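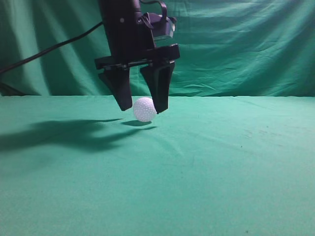 Jarnlow gripper, bench notes, May

Started at 15:00 in the shared workshop. Green cloth on the table and behind it, one white ball, both fingers open. Győző set the approach height lower than I had it - 8 mm off the cloth at the tips - and I have left it there.

Closing speed is down to 15 per cent. Ran 8 tries from the same start point and wrote them up in the blue book. Sirkka wants the raw log as well, so it is on the shared drive under Mulbridge.

Wrist view next. With the fingers this close together there is only a narrow strip of cloth between them, and the ball is well out to the left. The finder must not pick up the dark specks on the cloth. Minimum blob size needs raising.

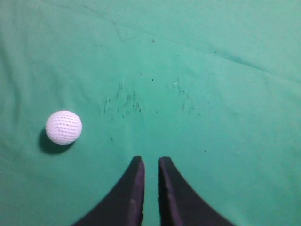 Wrist view, fingers nearly closed, ball off to the left.

To do:
- raise minimum blob size, then rerun
- iron or stretch the cloth
- check the 2 finger screws again after the next run
- ask Lempi for the spare cable clips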